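November 12, 2025
By Drita Yordanov

Why does a cupboard need doors?

Ask a grown-up what a cupboard is for and they will say it is for putting things away. Ask them what is in theirs and they will go a bit quiet.

A cupboard is a box that stands still. It has a top, a bottom, two sides and a back, and if you stopped there you would have a shelf. Shelves are perfectly good. Libraries have been very happy with them for a long time. But at some point people got fed up with dusting every plate they owned, and so they put a door on the front.

Dust is the main reason for doors. It is made of tiny bits of fluff from clothes, soil from shoes, crumbs, and (sorry) small flakes of skin, and it floats about your home all day looking for somewhere to sit down. It likes flat places best. A closed door keeps most of it out. The rest gets in through the cracks, which is why the good glasses still need a rinse when your aunt comes round.

Doors also keep out light, and some food minds about light very much. Cooking oil left on a sunny windowsill will slowly go stale and start to smell like old crayons. Dried herbs lose their colour. Potatoes turn green, and green potatoes can give you a tummy ache. If you open the packet of nearly anything in the kitchen and read the back, you will find the words "store in a cool, dark place". That is a cupboard. They could have just said cupboard.

So a solid door does two jobs. It also does a third job, much loved by parents, which is hiding the mess when the doorbell rings.

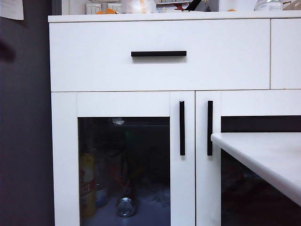 Glass doors are a sort of halfway idea. They keep the dust off, but they let you see what you have got, so you don't have to open four cupboards to find the one thing you want. Clear glass shows you everything, including what you would sooner keep private. Tinted glass, the dark kind, is kinder. Through it you can still spot a tall yellow and red container and a dark bottle on the shelf, but the back of the cupboard stays very dark, and who knows what lives there. Probably the fondue set.

How does tinted glass work? When glass is being made it is melted in a furnace, hotter than any oven you have at home, and tiny amounts of metal can be stirred into it. The metal soaks up some of the light that tries to pass through. Light has to go in through the glass, bounce off the bottle, and come all the way out again before it reaches your eye. That means it gets dimmed on the way in and dimmed again on the way out -- a bit like paying a toll at both ends of a bridge. Your bottle looks darker than it really is. Open the door and it cheers up at once.

Now for handles. A handle that goes up and down suits a door, and a handle that goes sideways suits a drawer, at least most of the time. This is not a law. A door swings round on hinges, and a drawer slides straight out, so your hand wants to hold them differently. Door handles nearly always go on the side away from the hinge. Try pushing a door shut with one finger right next to its hinge, then try again at the far edge. The far edge is much easier. When a cupboard has two doors that meet in the middle, both handles end up side by side in the middle too, like two people waiting for the same lift.

Drawers usually go at the top. You could put them at the bottom, and plenty of people do, but then you have to bend down for a teaspoon 11 times a day and you begin to resent soup.

And then there is the top of the cupboard. Nobody designs it as a place to keep things. It is only meant to be a lid. But it is flat and it is at a handy height, and anything that is flat and at a handy height will be covered in bits and pieces by the weekend. You put down one bag, just for a minute. By July it has company.

If you would like to do something useful (I only say if), ask whether you can sort out one shelf at home. Take everything off, wipe it, and look at the dates on the packets. Put the oldest ones at the front so they get eaten first. Shops do this as well, and that is why the freshest milk is often at the back.

Anything with a date from before you were born should be shown to an adult. Watch their face when you do it.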